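# Recording a table-clearing set outdoors

This is how I go about it with the hand-held gripper, and it assumes you've already got yours charged and paired. If you haven't, Lemlem Weldu's setup notes on the Moleo page are the place to start (do the mirror check too, please!).

**1. Pick a table that's a bit awkward.** Our first batch was 922 clips, nearly all of them shot indoors on matt desks, and the policy fell to bits the moment it met anything shiny. So now I go looking for glass, shade, patchy sky, people having a sit-down in the background. Terraces are lovely for this.

**2. Put out ordinary things.** Mix tall and flat, stiff and crinkly. I like a bottle near the front as the first target, with a packet close behind it so the fingers have something they mustn't grab by mistake.

**3. Start each clip with the fingers open and the target between you and the clutter.** Hold still for a breath, then go in.
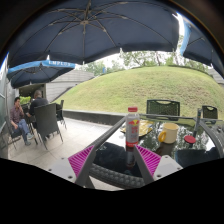

*Open fingers, bottle in front, packet right behind it. Look how strongly the glass mirrors everything.*

**4. Move like you mean it, but slowly.** Come in level, close, lift, carry, let go. If you fumble, carry on and fix it in the same clip – recoveries are gold for training, and I used to bin them, silly me. Only stop if something goes off the table.

**5. Shuffle between clips.** Swap the mug and the bottle, turn the packet round, walk to another side of the table. Mekdes Ayele does 19 clips per layout and then changes the lot, and I've copied her.

**6. Name things as you go.** We use the place, then the target, then a number, so `mustlow_bottle_83` and so on. Write the task as a plain sentence as well ("pick up the bottle and put it by the mug"), as the trainer reads that text along with the video.

**7. Check before you pack up.** Play back the first and last clip of each layout. If the tracking has drifted on the glass, record that layout again while everything's still out.

Upload to the Casis folder when you're back on decent wifi. Outdoor sets go under `terrace`, and the indoor ones stay where they are.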